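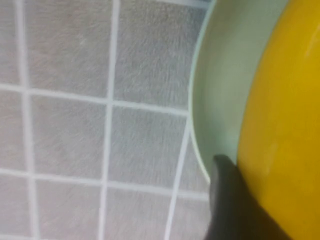
Jonutley College, Department of Food Studies
FS 11: Fruit in Storage and Trade
Handout 2: Ripening

Students should read this handout before the seminar and bring it to the Drurby store visit in January.

1. Two groups of fruit

Fruits are commonly divided by how they behave after harvest. Climacteric fruits, such as bananas, pears and tomatoes, continue to ripen once picked. Non-climacteric fruits, such as grapes, cherries and lemons, do not ripen further in any useful sense and must be picked ready to eat. 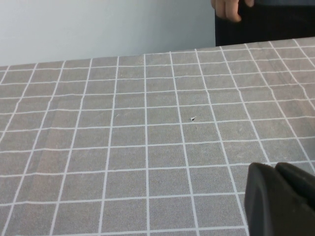
2. The role of ethylene

Ethylene is a gas given off by the fruit itself. In climacteric fruits a small amount prompts the tissue to produce more. Starch is converted to sugar, cell walls soften, and green pigment breaks down.
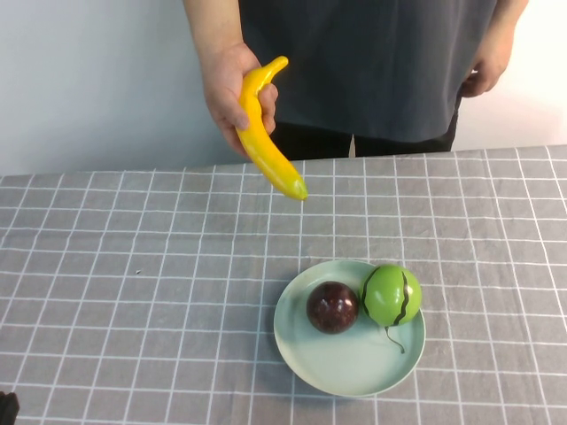

Color is the usual guide to ripeness in the trade, and most buyers work from a printed chart. Chlorophyll is lost from the peel and the yellow pigments beneath it become visible. A toy banana, like the one held here, is bright yellow over most of its length, and many shoppers expect the same of the real fruit. Fruit at that stage has little shelf life left, so wholesalers prefer to ship it with green at the tips.

3. Preparation for the seminar

Read Chapter 26 of the course text and the Berine storage case. Write one page on why ripening rooms must be ventilated. Late work is accepted only with the written approval of the department.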